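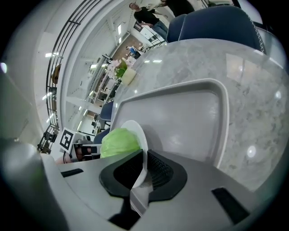 Keep the Bad Grasps

Most of the teams I deal with throw away demonstrations too early. An operator fumbles a plate, recovers, puts it down in the right place, and the episode is deleted before anyone has looked at it. The reason given is quality. I think the practice lowers quality, and I would like to see it stopped.

Some background. Since September I have been reviewing table-clearing data recorded with hand-held grippers. The operator carries the gripper to the table, picks up a dish or a piece of food, moves it, lets go. The policy is later trained on the camera view and the recovered motion of the tool. Four sites contribute, and Plireo and Unar are the two largest. They follow the same written protocol and read it differently.

Plireo deletes any episode with a second attempt at the grasp. Unar keeps it and adds a tag. In the batch I reviewed from Plireo, 167 episodes were recorded and 41 were removed for this reason alone. In most of those, the task was completed. The plate ended up where it was supposed to be. The only fault was that the fingers closed on nothing, or closed too near the rim, and had to open again.

A policy trained on the remaining episodes has seen a great many plates picked up on the first try. It has not seen what to do when the plate tips. At run time the plate will tip, and the policy will then be in a state that its training data does not cover. This is the old problem of compounding error in imitation learning, and we are making it worse by hand with a delete key.

The usual objection is that bad grasps teach bad grasps. There is something to it. If the failed approach is kept with full weight, the policy may copy the approach along with the recovery. But the remedy is to mark the segment. Two time stamps are enough: one where the attempt goes wrong, one where the correction starts. The training code can then mask the first part and keep the second. Unar's tag is only per episode, so it does not go far enough, but it can be refined later. A deleted file can't.

The second objection is cost. Review time is the most expensive part of the pipeline after the operators themselves. I accept that. Deleting is quick, and marking is slower. My view is that a recovery is worth more review time than another clean pick of the same plate from the same side of the same table, and the budget should say so.

I would still discard some episodes. If tracking is lost and the path of the tool cannot be rebuilt, the episode is of no use. The same goes for an episode where the operator stops to talk and the gripper drifts. Those are faults in the recording. A missed rim is a fault in the grasp, and the grasp is what we are trying to learn.

One more point, on operators. When people know that a second attempt means deletion, they slow down and choose the easy edge of the dish – every time. The spread of grasp angles narrows over a session, and the data gets cleaner and says less. I would change the protocol first and the training code after that.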